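Notes from the Bench: The Great Bag Stoppage

Fri 14 January

Those of you who walked past the Plotus cell this week and wondered why it was making a noise like a disappointed refrigerator: it had faulted again. Bag handling was down for most of two days, and the log has nine entries that all say "grip force timeout," a phrase the controller uses for everything short of fire.

The short version is that the arm would close on a bag, decide it had hold of something very thick, squeeze harder to make sure, and then trip its own current limit. After that it stayed put, fingers half shut, until somebody pressed reset and apologized to it. Magnus Matheson pressed reset more than anyone and has stopped apologizing.

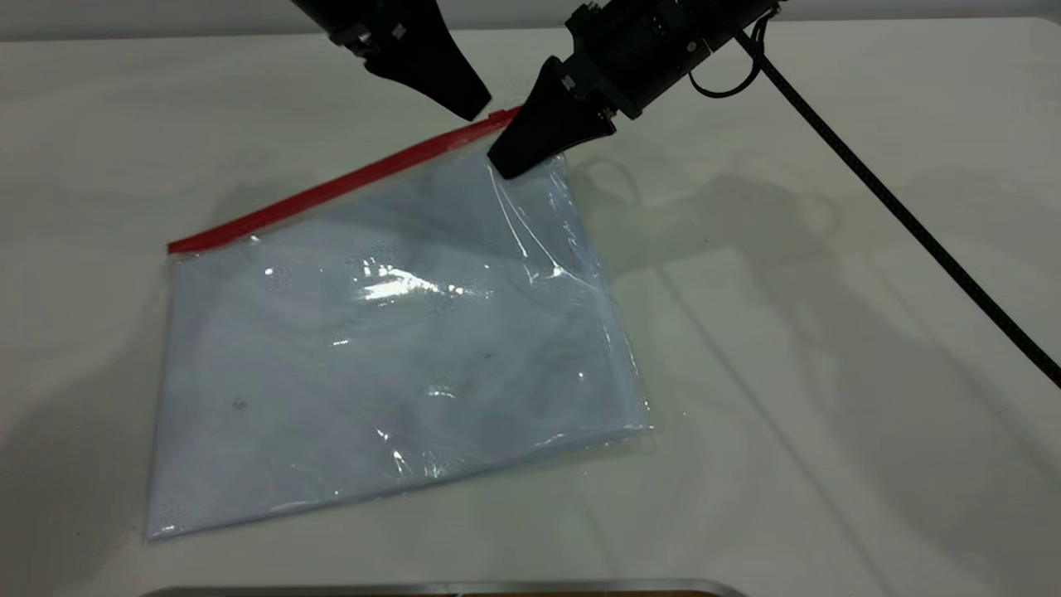
Magnus traced the trouble to the force threshold, which had been set back in the Suwannarat trials for stiff cardboard sleeves and carried over without a second look. Cardboard pushes back. Film does not, or not in any way the controller finds convincing. With one flat fingertip at the corner just below the end of the red zipper, the plastic simply folds up into little creases, and the software has to work out whether that counts as a bag, part of a bag, or the table. The Sesetti sleeves never gave it this much to think about.

The fix is dull. The threshold is lower, the closing speed is down, and the gripper now gets two tries before it stops and asks for help. It ran the whole of yesterday afternoon with one fault, and that one was a genuine emergency stop, pressed by an elbow.

On that subject, a word on safety. Two people reached in to free a bag while the arm was faulted but still powered. A faulted arm is a resting arm, and it may stop resting when the fault clears. Hit the stop, wait for the light, then reach. The Pledevden cell has the same controller and, we now know, the same cardboard threshold, so it gets its update on Monday morning. Please keep your bags to yourselves until then.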